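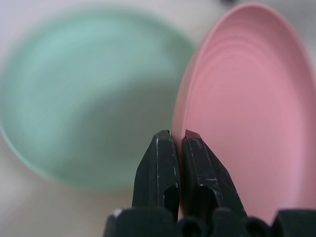 Procuram-se participantes para estudo sobre refeições em casa e desperdício alimentar

Publicado em 2020-10-13
Inscrições abertas até se preencherem as vagas

A Ruleo é um pequeno gabinete de estudos de consumo. Estamos a recrutar 39 agregados familiares para um estudo sobre o que se cozinha, o que se come e o que se deita fora em casa durante quatro semanas. O estudo chama-se Daltidum e é financiado pela Czarnecka, empresa que produz recipientes para conservação de alimentos. A Czarnecka não recebe dados pessoais dos participantes nem tem acesso aos diários individuais.

O que queremos saber

Fizemos em setembro um inquérito telefónico a 1727 pessoas. Dessas, 1413 disseram que deitam fora comida cozinhada pelo menos uma vez por semana. O inquérito não permitiu perceber que comida é essa, em que altura da semana vai para o lixo e se chegou a ser guardada no frigorífico antes. Um telefonema de dez minutos não serve para isso, e as pessoas lembram-se mal do que fizeram há três dias. Por essa razão passamos agora a um diário preenchido em casa.

Quem pode participar

Podem inscrever-se agregados com uma a seis pessoas. Quem se inscreve tem de ter 18 anos ou mais e ser a pessoa que cozinha mais vezes lá em casa, ou uma das que cozinham. Pedimos que se façam em casa pelo menos cinco jantares por semana. É preciso ter frigorífico com congelador, mesmo que pequeno. Não é preciso ter computador. O diário é em papel.

Temos já inscrições suficientes de casais sem filhos. Interessam-nos sobretudo pessoas que vivem sozinhas, casas com adolescentes, casas partilhadas por estudantes ou trabalhadores e agregados em que vivem avós. Nas casas partilhadas, todos os que usam a mesma cozinha têm de concordar com o estudo, mas basta que um preencha o diário.

Não podem participar pessoas que trabalhem em distribuição alimentar, restauração ou publicidade, nem quem tenha planeado estar fora mais de três noites durante as quatro semanas. Quem segue uma dieta por indicação médica pode participar, desde que nos avise na inscrição.

O que se pede

Cada agregado recebe uma balança de cozinha, um diário e um balde com tampa. Durante as quatro semanas, a comida que seria deitada fora é primeiro pesada e anotada. Contam os restos dos pratos, o que ficou no tacho, o pão duro, a fruta estragada e os produtos fora de prazo. Cascas, ossos e borras de café pesam-se à parte e anotam-se na coluna da direita. Líquidos como leite e sopa também contam, mas óleo de fritar não.

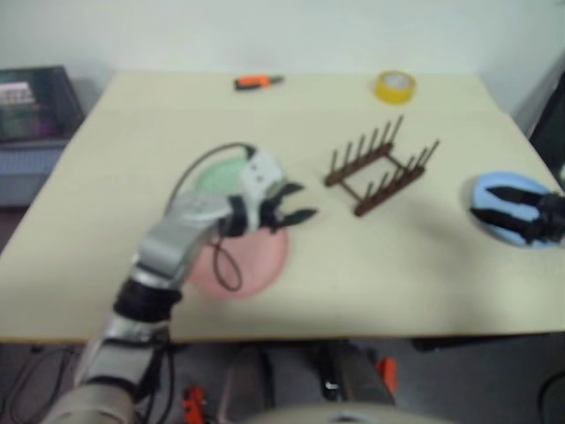

O preenchimento demora entre cinco e dez minutos por dia. Convém fazê-lo depois do jantar, com a loiça levantada, e não deixar acumular dias. Se falhar um dia, deixe a página em branco e siga para a seguinte. Não tente reconstruir os pesos de memória.

Há também duas conversas com a equipa, uma antes de começar e outra no fim. A primeira é por telefone e serve para explicar o diário. A segunda dura cerca de uma hora e pode ser feita por telefone, por videochamada ou nas nossas instalações, conforme preferir e conforme as regras sanitárias em vigor nessa altura. Não fazemos visitas a casa dos participantes.

Pedimos que não altere os seus hábitos por causa do estudo. Compre no sítio do costume e cozinhe as quantidades do costume. Não há respostas certas e ninguém vai comentar o que come.

Compensação

Cada agregado que complete as quatro semanas recebe 600 euros, pagos por transferência até 15 dias depois da segunda conversa. Considera-se completo um diário com um máximo de quatro páginas em branco. Quem desistir depois da segunda semana recebe metade do valor. Quem desistir antes não recebe compensação. A desistência não precisa de ser justificada. A balança fica para o participante em qualquer dos casos. O diário tem de ser devolvido no envelope pré-pago que segue com o material.

O valor está sujeito às regras fiscais habituais. Enviamos as instruções para a emissão do recibo juntamente com a declaração de consentimento.

Dados pessoais

Os diários são identificados por um número. A lista que liga os números aos nomes fica guardada na Ruleo e é destruída seis meses depois do fim do estudo. Pode pedir a eliminação dos seus dados em qualquer momento antes dessa data. A introdução dos dados dos diários é feita pela Sukitz, que recebe apenas as páginas numeradas.

Como se inscrever

Preencha o formulário de inscrição disponível na página do estudo ou peça-o por telefone, nos dias úteis, entre as 10h e as 17h. Vamos perguntar o número de pessoas em casa, as idades, a localidade e quantas vezes por semana se cozinha. Respondemos a todas as inscrições no prazo de dez dias úteis. Quem não for selecionado nesta fase pode ficar em lista de suplentes, se assim o indicar no formulário.

Coordenação do estudo: Leonor Baptista
Inscrições e contacto com participantes: Izzati Pasaribu (atende em português e inglês)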